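The Case for the Shared Steamer
By Unathi Kekana

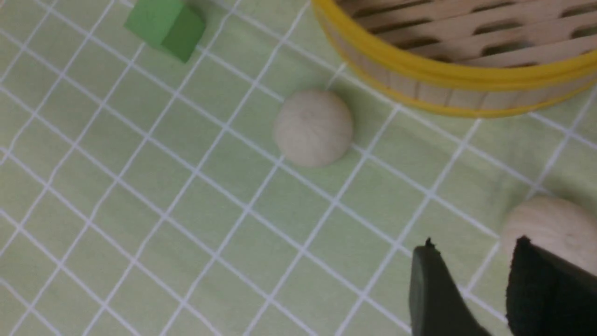 Off-white dough balls beside a round steamer basket on a green tablecloth.

The Vitstead dining program should put steamed buns back on its April menu. Members asked for them in 24 written requests, and the objection on file is that shaping takes too long. That view is mistaken. Shaping is work that residents can share at one table - and a meal prepared in company is better attended. The program should buy the baskets and set aside the hour.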